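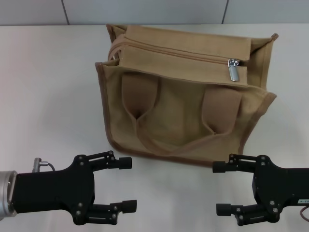 What's the best way to keep track of all my passwords?

Write them in a paper notebook that stays at home, or use a password manager, and pick whichever one you'll keep up with. Both are fine. What gets people into trouble is using the same password everywhere, so please stop doing that first.

I put that question at the top because it came up at every single table during our Tuesday drop-in sessions this spring, and I promised I'd write something longer than what I can shout across the library annex while the printer is going. So this is my column for the July newsletter, and it's all passwords, sorry to everybody who wanted more about photo albums (next month, I swear!).

Let me start with the notebook, since most of you looked guilty when you pulled yours out. You don't need to be! Somebody breaking into your email from the other side of the world can't read a notebook in your kitchen drawer. Just don't carry it around with you, and don't write "PASSWORDS" across the cover in marker. Use a pencil or leave plenty of room, because you'll be changing things, and crossed-out passwords squeezed into the margins are how you end up locked out of your own pharmacy account. One page per letter of the alphabet works nicely. Put down the name of the site, the email address you signed up with, the password and the date you last changed it. That second one matters more than you'd think. Half the time when we sit down with somebody who "forgot their password," the password is perfectly good and they're typing in the wrong email.

Cheuk-hei Chien, who teaches our Wei course (that's the beginner tablet course, for those who joined after January), has a trick for capital letters that I've stolen for my own notebook. She underlines every capital twice and puts a slash through every zero. Try it. A handwritten capital O and a zero are the same thing after six months.

Now, making up the passwords. Longer beats fancier. Four or five random words strung together will do you a lot more good than your dog's name with an exclamation point on the end, and it's easier to type on those tiny phone keyboards too. Open a cookbook, open a seed catalog, put your finger down on different pages. Please don't use song lyrics or Bible verses or your street. Some sites will still demand a number and a symbol and I can't do anything about that except complain with you. Stick them between the words and write it down exactly as you typed it.

For those of you ready for a password manager, we've got a new session starting, called Sunance. It runs two hours, and there are 15 seats. Zhuoran Kong is leading it and he's very patient, I've watched him explain the same screen four times without so much as a sigh. You'll set up one main password, put in three or four of your real accounts, and practice getting back in after the thing locks itself. Bring the device you use every day, charged, with the charger anyway. Bring your notebook if you have one! You'll want to write the main password down and keep it somewhere safe at home, because if you lose that one, most of these programs can't get it back for you.

I moved over to a manager myself last winter and I'll be straight with you, the first week was annoying. It kept popping up asking if I wanted to save things, and I saved my library card number twice and my bank not at all. By the end of the month I'd stopped noticing it. My husband is still on paper and we are both doing okay.

A few of you asked if you have to change every password every month. You don't. Change one when the company writes to say they've had a problem, or when you've told it to somebody you shouldn't have, or when you've been using it in more than one place. And when you get an email saying there's been a problem, don't click the link in it. Close the email, open your browser, type in the address yourself and go from there. If there's a real problem they'll tell you once you've signed in.

If you only do one thing this month, do your email password. Every other account sends its "reset your password" messages there, so whoever has your email can get into nearly everything else. Make it long, make it brand new, and turn on the code they text to your phone if you can stand it. We'll help you set that up at any drop-in.

On the money side, Sunance costs 19 dollars, and that covers the printed workbook and coffee. If that's a stretch, talk to me or to anybody at the desk and we'll work it out, no forms.

Sign-up sheets for Sunance are in the Skungate room next to the coat hooks, or call the front desk and they'll add your name. If the sheet is full, put yourself down anyway on the back, since we'll run it again in the fall if there are enough names. The Tuesday drop-ins carry on all summer, same table, same noisy printer.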